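Rule Five

The rules came on a single sheet, laminated, and the inspector had to learn them before she was allowed out on her own. There were 18. The first four dealt with consent, shoes, pets and insurance. Rule five said that the person doing the work must do it the way they would if the tools were not there.

She had been with Atgate for 65 days when they sent her to Plondcombe. Her job was to read the session records from the houses, mark each one as sound or unsound, and send the mark on to Womura, where the machines were taught. A sound session went in. An unsound one was deleted at midnight and the worker was paid half.

The office at Plondcombe was over a tyre shop. It had a kettle, two screens and a shelf of binders. The man who had done the job before her had left notes in the margins of his copy of the rules. Beside rule five he had written, "Ask Akpan." Akpan was the name of the system that checked the marks after she made them. She asked it. It replied that rule five had not been amended and that her queue stood at 758.

She opened the next record.

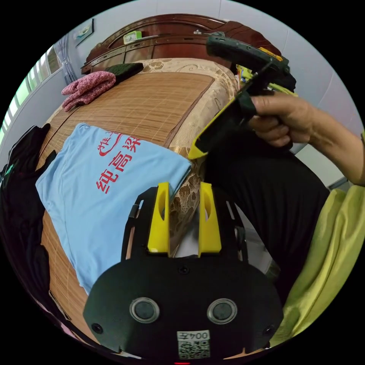
Rule five was the one she failed people on most. She had a way of judging it, which was to look at the bed or the table and ask herself whether she believed in it. Workers who had read the rules too closely set out one towel on a bare surface, squared to the edges, and picked it up as if it might go off. She marked those unsound. In this record there was a pale blue T-shirt spread on a bamboo mat, with red characters across it, and towards the headboard a pink knitted thing in a heap. Black clothes were piled up on the near side. The sheet had bunched along the edge of the mat and had been left like that. She believed in it straight away.

She let the record run. The worker folded the T-shirt in thirds, went wrong, shook it out and began again. Under rule 11 a repeated action had to be flagged. Under rule five it was exactly what a person would do. The sheet did not say which rule came first.

She thought about her mother, who had folded everything twice and had never been marked on it.

At ten past four she wrote to Akpan that rule 11 and rule five were in conflict and that she wanted a ruling. The answer came before she had put her cup down. It said that where two rules were in conflict the inspector should apply the practice of the office.

"What is the practice of the office?" she wrote.

"You are the office," it wrote back.

She took the binder down and found a pen. In the margin beside rule 11, under a tea stain, she wrote, "Not for folding." Then she put her initials and the date, October 27, 2025, marked the session sound at full pay and opened the next one.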